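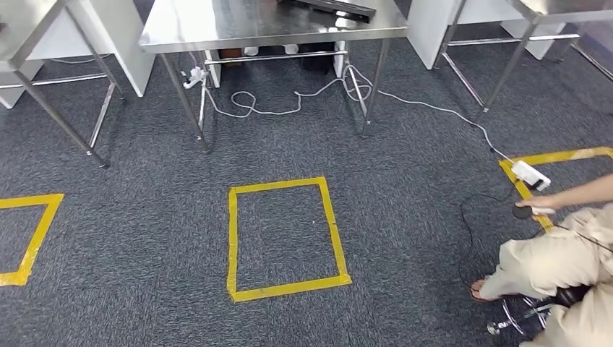
Yellow tape on gray carpet, steel tables at the back

Section 2: Setting up your first case watch

By now you should have Vinik installed and your password changed from the one that came in the welcome email. If you skipped that, go back and do it, I'll wait. This section gets you from an empty screen to a working watch on one court case, so you get a message whenever the clerk files something new. I've set this up on my own laptop and on two for the reporters at the Waston paper, and the steps are the same every time.

You'll need the case number, the county, and the last name of at least one party. A police report number won't work here (I tried!). The police and the court number things separately, and Vinik only reads the court side.

1. Open Vinik and click Watches, then New Watch. A blank form comes up with the county box already selected.

2. Pick your county from the list. Waston and Obeidat are both in there. If yours isn't, stop and read Section 5 on adding a court by hand, then come back.

3. Choose the case type. Criminal and civil are separate lists, and protective orders have one of their own. I get this wrong more than anything else, so if your search comes back empty later on, check this box first.

4. Type the case number with no dashes and no letters in front. For the practice case that comes with the program, that's just 1469.

5. Type the last name and click Find. You should get a single line with the parties, the judge, and the next hearing date.

Note: Two-part last names can be filed under either half. Try the second half, then the first, then both with a hyphen. Fotis Xenos, who wrote the search screen, tells me a wildcard is coming in August, and I can't wait.

6. Check that line against something on paper — a charging document, a hearing notice, anything with a court stamp on it. Read the middle initial too.

Caution: Please don't skip step 6. Plenty of people share a name, and a watch on the wrong person can end up as a story or a phone call about somebody who was never charged with anything. I once watched the wrong man's traffic case for most of a month before I caught it.

7. Click Watch This Case. The little flag next to it turns green.

8. Go to Alerts and decide what you want to hear about. I leave New Filing, Hearing Change and Disposition on, and I turn Clerk Note off. On a busy case I had 62 clerk notes pile up, and every one was somebody scanning a page again.

9. Enter the email address where alerts should go and click Send Test. If the test doesn't show up, look in your spam folder before you write to me (it's usually in there, sulking).

Note: Alerts say what was filed. They don't tell you what it means. "Dismissed" may cover one count and leave the others standing, so open the filing itself and read it through.

Caution: Juvenile and sealed cases won't come up in a search, and that's how it should be. If a case you're watching gets sealed, Vinik drops it and sends you message 71. Delete any copies you saved in the Clips folder, then ask the clerk or your editor what you're allowed to keep.

If you're moving over from Zamov

Lots of you are, so a quick word. Your old watch list will import from the File menu, but the alert settings won't come along, and everything arrives with every alert switched on. Do step 8 right away or your inbox is going to be a mess. Old notes land in a field called Remarks, which anyone sharing your account can read — so clear out anything with a victim's name or address in it before you import.

These steps match the July 2025 release. Sharing a watch with a coworker is in Section 3.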